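Day Excursion Review: The Gasinar Valley and Kuswood by Coach and Riverboat

Reviewed for the Independent Travellers' Register by Janelle Bautista
Date of travel: 31st July
Operator: Tsegaye Excursions
Duration: full day, returning in the early evening
Overall rating: Recommended, with reservations

Summary

The Gasinar Valley excursion is the longest of the day tours offered by Tsegaye Excursions and is sold throughout the summer season. It combines a coach transfer from the coast, a guided walk in the old town of Gasinar, a short passage by riverboat and an afternoon in the village of Kuswood. The tour was booked through the public website at the standard adult fare, and the operator was not informed that a review would be written.

Booking and joining arrangements

Booking was completed online without difficulty. Confirmation arrived within the hour and set out the joining point, the luggage allowance and the terms of cancellation in plain language. Passengers may withdraw up to 5 days before departure and receive a full refund. After that point half the fare is retained, and no refund is made on the day itself.

The joining point is the upper car park behind the harbour station. It is poorly signed, and several passengers were found waiting at the lower entrance, where the municipal buses stop. The operator's representative went down to collect them and the coach left a little late as a result. A map would be a useful addition to the confirmation message.

The coach

The vehicle was modern and clean, with effective air conditioning and seat belts throughout. Legroom is adequate for a journey of this length, although taller passengers would do well to request the rear bench. There is no lavatory on board. One stop is made on the outward journey at a roadside café, where prices are high and the queue is slow.

Commentary is given in English and French over the loudspeaker. Our guide spoke clearly and left long intervals of quiet, a courtesy that was appreciated on the mountain section.

Gasinar old town

The guided walk follows the line of the former walls from the water gate to the market square. The principal stop is the covered bridge, rebuilt in 1941 after a flood carried away the two central spans. The guide explained the rebuilding well and allowed time for photographs from the downstream bank. The walk then continues by way of the dyers' street to the cathedral, which is entered in small groups. Shoulders must be covered.

The climb from the water gate consists of steep and uneven steps. The brochure describes the walk as "suitable for all", and this wording should be changed. A level route exists by way of the tannery road, and the guide will point it out if asked, but passengers who take it miss the ramparts entirely.

Free time in the square amounts to 45 minutes. The municipal museum cannot be seen properly in that period and is best left for a separate visit. Admission is not included in the fare.

The riverboat

The passage downstream is the best part of the day. The boat is licensed for 250 passengers and was far from full. Seating on the upper deck is unreserved and mostly without shade, so a hat is advisable. The gorge is narrow for much of the distance, and herons were seen on both banks. Refreshments are sold from a small bar on the lower deck, which accepts cash only.

Lunch and the afternoon in Kuswood

Lunch is served on arrival at Kuswood in a riverside restaurant used by several operators. The set menu consists of soup, grilled trout or stuffed peppers, and a plum tart. Portions are generous. Service was hurried towards the end, when a second party was already waiting at the door.
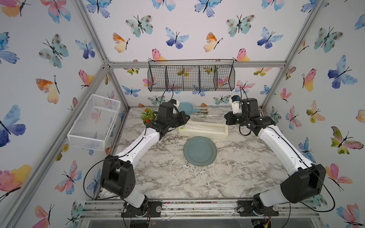
Kuswood is known chiefly for its gardens, which occupy the terraces above the church and are reached by a shaded path. The lower terrace holds the herb beds and a long border of lavender. The upper terrace is planted for butterflies, and the season for these is short. Visitors who know the creatures only from decoration, such as wallpaper with watercolour butterflies in blue, purple and orange on a pale ground, will find the living ones smaller, browner and a good deal harder to follow. The head gardener's leaflet, sold at the gate, is a help in telling the commoner kinds apart. By November the upper terrace is closed and the tour is reduced to the town and the river.

Tea is available at the garden house. The tables under the lime trees are taken early.

Value for money

The fare covers the coach, the guide, the boat, lunch and entry to the gardens. Drinks at lunch are charged separately. Children under 12 travel at half price on all departures. Purchased individually, the same elements would cost slightly less, but the train connection from Kuswood is infrequent and the saving would be lost by anyone who missed it.

Points for the operator's attention

The joining point should be marked on a map. The description of the walking section should state the number of steps. The stay in Gasinar should be lengthened, if necessary by omitting the café stop.

Passengers with limited mobility are advised to telephone the operator before booking and to ask specifically about the tannery road and the boarding ramp at the quay.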